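Totivdale lab teaches a robot arm chess, one clumsy drag at a time

January 2019 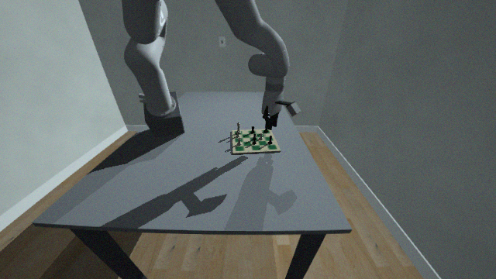 The simulated arm at the small green and cream board, gripper down by the far right corner.

I got to play robot for an afternoon at Grekano, the little workshop over in Totivdale, and I'm still grinning about it! They've got a simulated arm that's learning to move chess pieces, and the way it learns is by having a person steer it from another room with a hand controller. Last month that person was mostly Oratile Makhubela. For one afternoon it was me (sorry, Oratile).

You look at the arm on a screen, you squeeze, you nudge, and the arm in the simulation does what your hand does, only a beat later. That beat is murder. I knocked over the same black piece 2 times before I got the hang of waiting. The program they use to save everything is called Brisa, and it keeps the good runs and the bad ones, though somebody has to go through afterward and mark which is which.

So far they have 656 saved runs from 22 different drivers, and Oratile wants a lot more left-handed people before she's happy with it. She told me the hardest bit to show is letting go. "Everybody opens the fingers too fast," she said, and then watched me do exactly that.

The small board is on purpose, by the way. Fewer squares means shorter runs, and the team can try a new idea before lunch and see how it went by the time they've eaten. They don't care who wins, and the arm doesn't know the rules yet. It only has to pick a piece up and set it down on the square you meant.

A real arm comes next, over at the Matlala building, and they'll be looking for drivers again in September. I've already put my name down, left hand and all.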